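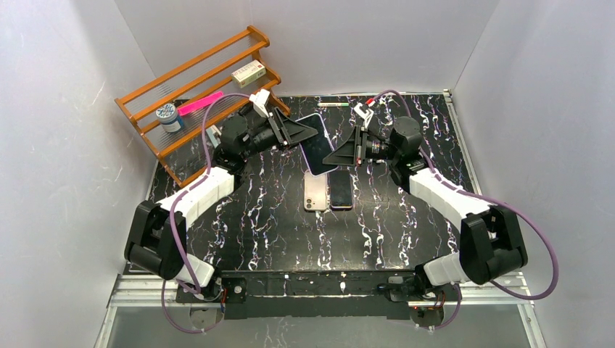
Two robot arms and a set of smartphones on a black marbled tabletop.

Let the Credits Roll

By Danica Berisha
29 June 2026

My aunt would not leave a movie theater until the screen went dark. When I was small this drove me up the wall. The popcorn was gone, my shoes were sticking to the floor, and there she sat with her coat folded in her lap, reading the names of people who had painted scenery and driven trucks. She had no connection to any of them. She told me once that you don't get up from someone's table while they're still bringing out the coffee, and that settled the matter as far as she was concerned.

I've been thinking of her because last week I finished Flatura, the six-part series that Trilport put out this spring, and I was nowhere near ready for it to be over. The last shot is a woman closing up a bakery, and there's a piece of piano music under it that had me in a bit of a state. I got perhaps four seconds of that music. Then the picture shrank into a corner the size of a postage stamp and a trailer for a dating show came on, very loud (why are they always so loud?), and by the time I'd found the remote under the dog I had missed the whole thing.

I wanted to know who wrote that piano piece! It took me most of an evening to find out. Her name is Nadja Hubmann, and it was her first series. A person gets one first series, and her name went by in type I couldn't have read with my nose against the glass.

Now, I do understand the business side, or I understand it as well as anybody who worked 15 years in the office of a regional distributor. Trilport wants me to keep watching. A viewer who is left alone with a black screen may go and brush her teeth, and a company that lives on monthly subscriptions would sooner she didn't. I used to sit in meetings where we worried about the same thing with different furniture. And it's true that credits have gotten long. A big effects picture can list 1432 people and run past the end of three songs, and I won't pretend I read all of them, or even try.

But a career in this line of work is built on those names. Fatos Pavlović, who cut trailers down the hall from me for years before he moved to Andcombe, got his first editing job when a producer stayed in her seat and saw him listed as second assistant on a picture she happened to like. He still talks about it. Contracts get argued over for the order of the cards and the size of the letters, and I have seen grown adults stop speaking over whose name came first. All that arguing is for a line of text which the service then squeezes down to nothing.

My friend Selma Ionescu thinks I'm being sentimental. She says anybody who cares can look it up, and that there's a setting somewhere to turn the autoplay off. There is. I found it, four menus down, and it covers the next episode but does nothing about the trailers. As for looking things up, I did look, and the listing for Flatura had the composer wrong for the first two parts.

What I'd like is pretty modest. Give us a full-size picture for the length of the main cards, which is about 100 seconds on most shows, and after that do what you please. Janevski, the little documentary service, already does this. It plays the credits through and then puts up a plain menu with no noise at all. I've never once canceled it, and I cancel things constantly.

We went to the Flatura screening in September, before it was sold, in a hall with 400 seats. I had forgotten until I started writing this. They showed only the first part, and when it ended a good many people stayed put for the names, and there was clapping for the costume department from a row that must have been the costume department. My aunt would have clapped too, coat and all.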